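Handheld gripper, folding laundry: fingers lose the cloth at the hem
Shared Workshop Builds > Grippers and hand tools

doina_h
Posted 20 February 2022
Hello all. I continue my build of the two-finger hand gripper at the Tunport workshop. The fingers are version four now, curved inward, and the trigger spring is the softer one that Telma recommended. We practice on shirts on the big bed. My problem is the hem. When I pull the cloth sideways, it slides out before I can make the first fold.
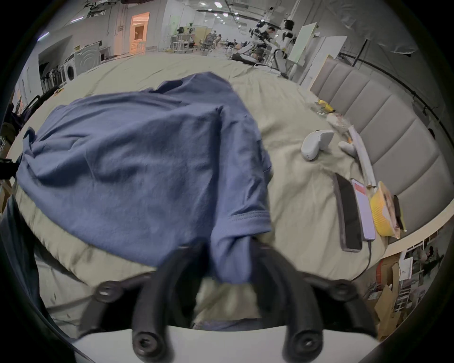 The spring is rated for 2,000 cycles and I am already at 1,300, so maybe it is simply tired. I also changed where I take the cloth. In the last try I pinched the blue T-shirt at a lower corner, with the fingers curving in from both sides, and this feels safer to me than taking the middle of the hem. But the duvet under it is soft and wrinkled, and I often take a bit of duvet too. Should I make the tips thinner?

bohumila_s
Do not make them thinner. I did this in my Windska build and the tips bent after one evening. Put a rubber pad inside and keep the shape.

edin.m
I disagree with Bohumila. Rubber is good for cups, but with cloth it grabs two layers when you want one. Thin tips, a bit of rough tape, and change the tape often. Which screws do you use at the finger joints? If they are loose, the tips do not meet in the same place each time.

doina_h
Edin, M3, and yes, one was loose. I tightened it this morning and did 40 more pinches.

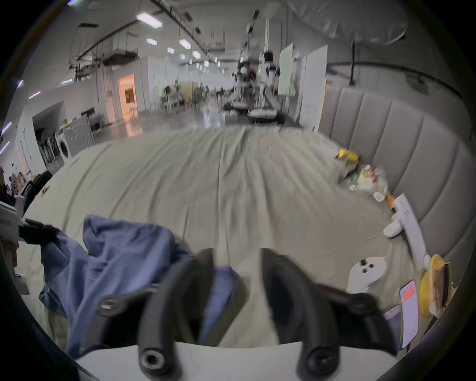

From these 40 I lost the cloth nine times. Before the screw it was more like every second one, but I did not write it down then, so please do not trust me too much on this.

bohumila_s
So it was the screw, and now you want to change the tips also? One thing at a time, please.

telma_salinas
Bohumila is right about one thing at a time. But I would change the spring first — mine became weak long before the rated number. I have a spare in my drawer, second from the top, take it.

edin.m
I still say tape. It costs nothing and you can remove it.

doina_h
Thank you, I take the spring on Tuesday and leave the tips as they are. Edin, after this I try your tape on one finger only.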